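Reading time: 2 min

Hi all – quick update on the Cirkholm ceasefire monitoring project as of 12 March 2020. Your grant has carried us through the winter, and I'm happy to say we're mostly where we hoped to be!

We now have local monitors in 4 districts along the Hutapea road, and they phone in twice a day (more when there's shooting). Toshio Nishimura has been checking each report against hospital logs before it goes in the database.

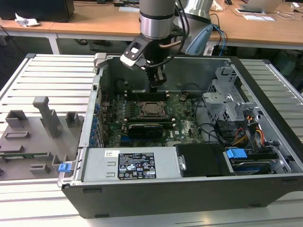 The database holds 300 incidents so far, most of them small – a warning shot at a checkpoint, a truck turned back. Three were serious, with people killed on both sides, and we wrote those up in full for the Fultden desk.

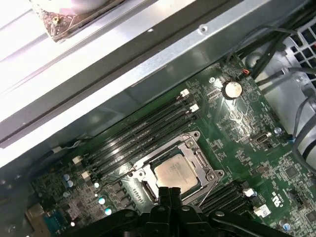
Are the monitors safe? So far none has been hurt, but we pulled the Grolville pair out for 20 days after a mortar attack near the market. They're back now, working from the clinic instead of the bus station.

Phone costs ran over, I'm afraid. The network kept going down and we had to buy satellite minutes at a pretty painful price.

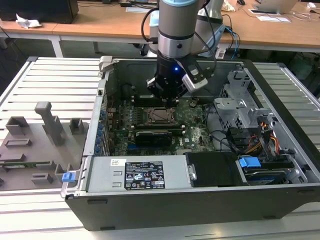 I'd like to move some of the unspent travel money across to cover that, if you're okay with it. The roads were closed so much that we hardly drove anywhere anyway.

Next up is training new monitors, then the public summary in August.

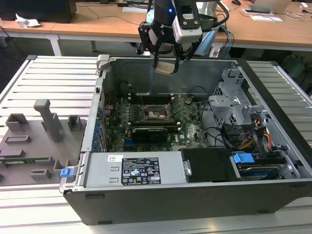

What I need from you

A yes or no on the travel money, and a contact at the army liaison office if you have one. Ours got transferred.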